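Curnness Community Shop and Hall
Minutes of the stockroom and laundry meeting, 23rd October

Present: six members, the minute-taker included. Apologies were received from the Skinov side, who had a delivery.

1. Minutes of the last meeting
Agreed, apart from the sentence saying that the folding trial had been "warmly welcomed". Two members did not remember welcoming it. Changed to "noted".

2. The green shirts
The meeting looked again at whether the lime-green shirts should be folded on the white table in front of the drinks shelves, or go back to being handed out in a bag as they used to be. The paper from Dovhaniuk says that folded shirts are taken better care of and come back sooner. It was asked what this was based on. The paper doesn't say.

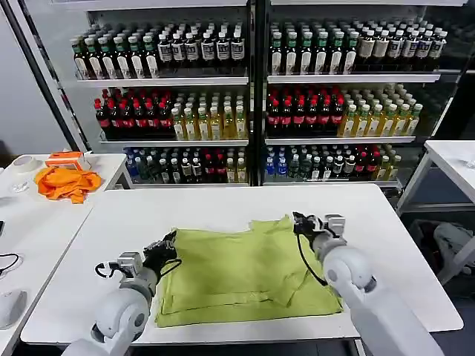

Minutes taken and typed up by the Secretary, Curnness Community Shop and Hall

It was accepted that the table is big enough. A shirt can be laid flat with bare table left on every side, and the old bench could never manage that. The doubt was over the cloth. It creases at the slightest touch, and one member said that a shirt folded on Monday looks slept in by the time anyone wears it. Another thought this was unfair on the shirt and had more to do with the boxes, which are overfilled.

The fold itself was argued over for longer than the agenda allowed. The paper gives a method in which the sides go in first and the bottom is brought up last. Two members fold in half lengthways and always have. The Chair asked whether it mattered so long as they all fitted in the box. No answer to this was agreed, and the method in the paper stands until January.

It was also asked who had chosen lime green. Not minuted further.

3. Handling of edges and collars
The paper recommends picking a shirt up by a small pinch of cloth and shaking it out once before laying it down. Some of those present felt that a single shake does nothing at all and that the writer can't have folded many shirts. Against this, it was said that grabbing a whole handful is how the creases get in to begin with. The meeting was willing to try the pinch, without much hope.

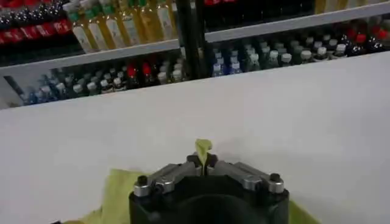

Item 3: green cloth on the folding table, drinks shelves behind.

A request for a steam iron was turned down. The last one was used for a fortnight and then lived under the sink. The member asking pointed out that the socket had been broken for most of that fortnight. This was accepted, and the request was still turned down.

4. Drinks shelving
Stullavora have written again to say that their shelving will hold 300 bottles to a bay "with ease". The meeting would like to know whose ease. The bottom shelf is a nuisance to reach with the table where it is, and anybody folding has to step aside whenever a customer wants a drink.

There was a long talk about the order of the bottles. At present the red caps and the green caps stand side by side on the middle shelf, and the same pattern is repeated on the other side of the post. One member finds this tidy. Another finds it a waste, as the cola could all go in one bay and the juice in the other, and then a gap would show up at once. It was pointed out that this was tried in January and that the cola bay was forever being raided while the other gathered dust.

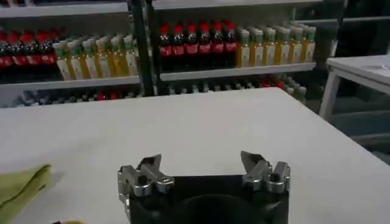

The Chair said that moving the table forward would cost nothing and could be done before any letter was answered. The reply was that it had been moved forward before and had drifted back, as furniture in that room does. Marking the floor with tape was suggested. The member who sweeps the floor was not in favour.

Agreed: table to come forward by one pace, no tape. Bottles to stay in their present order. Stullavora to be thanked for their letter and asked what the figure is worked out from.

5. Costs
Dovhaniuk have quoted more than 2000 for a second table with a cupboard under it. The meeting could not see what would go in the cupboard. Shirts were suggested, at which point it was asked why they would then need folding on top of it. Quote to be kept on file and not answered yet.

6. Any other business
The box lids are still missing. The light over the till buzzes.

Next meeting in January, in the hall if the heating is working and in the shop if it isn't.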